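The Lullar Tenancy

To the Registrar of Dwellings, Kollau District. The undersigned, Renu Mittal, Inspector of Vacant Properties, submits her report on the upper flat at 40 Garrido Street, visited on 10th January.

The tenancy lapsed in August upon the departure of the late Mr Lullar's sister. Rent had continued to arrive each month, in the sum of 600, paid in coin and left in the letter box of the Registry. The Inspector was directed to establish who was paying it. 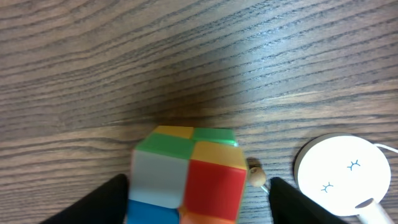

Entry was gained with the Registry's own key. The stairs had been swept. A kettle stood on the stove, and the calendar behind the door had been turned to the correct month. The Inspector called out twice and received no reply, though a tap in the further room was shut off as she did so.
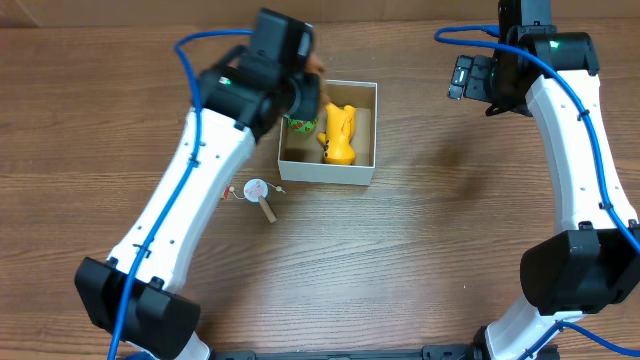 She waited in the hall until dusk. At that hour Miss Rekha Ahuja, of the flat below, came up with a covered dish and set it down outside the further room. Asked for whom it was intended, Miss Ahuja stated that she had never enquired. The dish was always returned clean. She considered the arrangement satisfactory and asked that the Registry should not disturb it.

The Inspector knocked at the further room. A voice asked whether the rent was in order. She replied that it was.

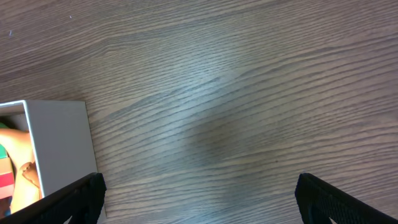
The table, with the grey box.

The Inspector recommends that the tenancy be renewed in the name of the occupant. The space for that name has been left blank. She further requests a transfer to the Draleseo office, or failing that, the use of the small front room, which is dry and gets the morning sun.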